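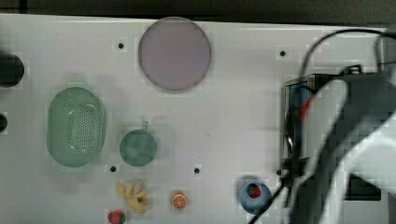
Page 18

April, by the Bench & Pantry desk

Search tips

We've had the Mellau bench arm on the go for a while now, and I'm so pleased to finally get a page of tips out of it! It's a hire kit from Dornex (you pick it up in a padded case, and there's a good printed guide) and it's meant for people who'd like to teach an arm a few kitchen jobs at home. Start with play food. Fruit, a plate, a bowl, a colander – light things with colours that stand out on a white top, and it doesn't matter a bit if one gets dropped.

Set the plate down first and leave it alone. We kept moving ours between tries and the arm kept going back to the old spot, poor thing.

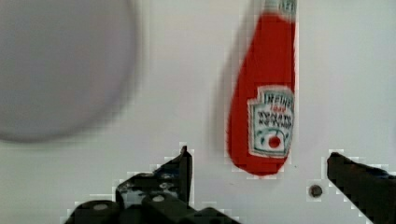
and after that, work on your grip height. Bottles are trickier than fruit because the sides are smooth, so go for the widest part and close slowly. The Presavier software lets you save up to 187 positions, which is loads for a home bench, and you can rename them in everyday words. I love that. Ours has one called "sauce".

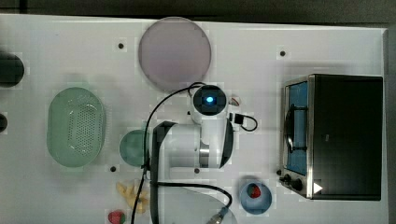
2 min read

Cables next. Lead them over the top of the arm and give them plenty of slack, then swing it by hand through its full reach before you switch on. Tall or boxy things, like a toaster oven, are best given their own side of the table. Wipe the white surface with a damp cloth and let it dry; skip the spray cleaners near the fingers.

The Mathur soft tips are an extra and well worth asking for when you book. They slide on in a minute and grip much better on shiny plastic.

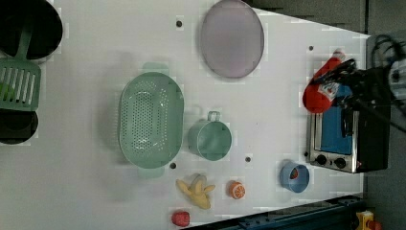

Can I use it with real food and glass jars?
Stick with plastic for the hire period, as the Dornex terms don't cover breakages or spills.

Bring the case back with the guide inside, and charge the hand controller overnight before you do.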